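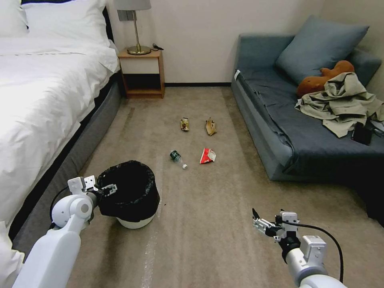 4. Setting up the room task

Tags: Manuals > Lastus two-arm cleanup

Each trial starts from a layout drawn by the Lastus planner. Mix soft and rigid litter, such as the snack wrapper, chip bag and plastic bottle on this carpet.

1. Home both arms.
2. Load the policy trained on 400 demonstrations.
3. Start logging, then release the hold.

Caution: Keep cables clear of the wrist joints.
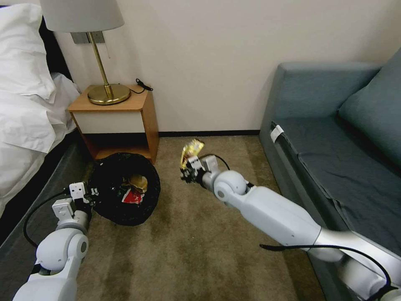

Score a pick and a drop separately. A gold wrapper held up in the right gripper is a pick; log the drop only when it is in the bin, like the red-and-white one.

Note: Stop at 2000 control steps.

3 comments | 11 shares
Contact: Nilmini Gamage, Flemura | Back to top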